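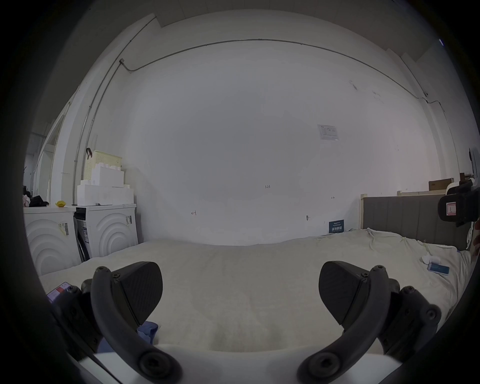 Photo: Birdie Szabo

Responsible Gambling Adviser (online), Heltura

Full time, permanent. Mestidbridge office, with up to two days a week from home after probation.

Heltura runs an online bingo and pokies site with its own customer support team in Mestidbridge. We are looking for an adviser to join the player safety desk. The desk is four people at present and reports to Anika Baptiste, Head of Player Care. It is separate from marketing and from VIP accounts, and advisers have no sales or retention targets.

What the job involves

You will read account alerts raised by Rodik, our monitoring software, and decide whether a player needs a message, a call or an immediate limit. A full-time adviser reviews 80 alerts a week. Most are routine: a changed deposit pattern, a long session late at night, a withdrawal cancelled and played back. A smaller number lead to a phone conversation, and some of those conversations are hard.

You will also process self-exclusion requests, answer questions about deposit limits and cooling-off periods, and write up each contact the same day. Complaints that can't be settled at the desk go to Dolores Dvorak in Compliance, and you will prepare the file for her.

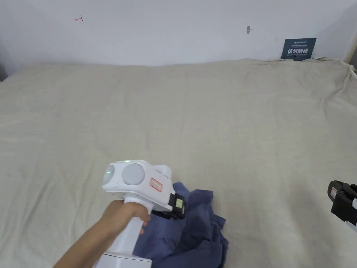
Shifts rotate over a four-week roster. Earlies run 7 am to 3 pm and lates run 3 pm to 11 pm. Everyone works one weekend in four, paid at the higher rate. There are no overnight shifts — alerts raised after 11 pm are held by the duty manager.

What we need from you

At least one year in a job where you spoke to customers by phone, in any industry. Clear written English. The patience to listen to someone who is angry or ashamed without arguing with them. You must be 18 or over and have the right to work here.

Experience in counselling, financial hardship or gaming is useful but we don't require it. New starters get three weeks of paid training, then sit beside an experienced adviser for a month. Staff may not hold a playing account with Heltura or with Botha, our sister site, and this also applies to anyone living in your household.

Pay and leave

$1,000 a week before tax during training, reviewed at six months. Four weeks of annual leave, plus one paid wellbeing day each quarter. Free parking behind the building.

How to apply

Send a résumé and a one-page letter to Gleice Queiroz in Recruitment through the careers page, quoting reference 219. Tell us in the letter about a difficult conversation you had at work and how you handled it. Please leave out customers' names.

Applications close at 5 pm on the last working day of October. Interviews are held in person — tell us if you need an interpreter or step-free access.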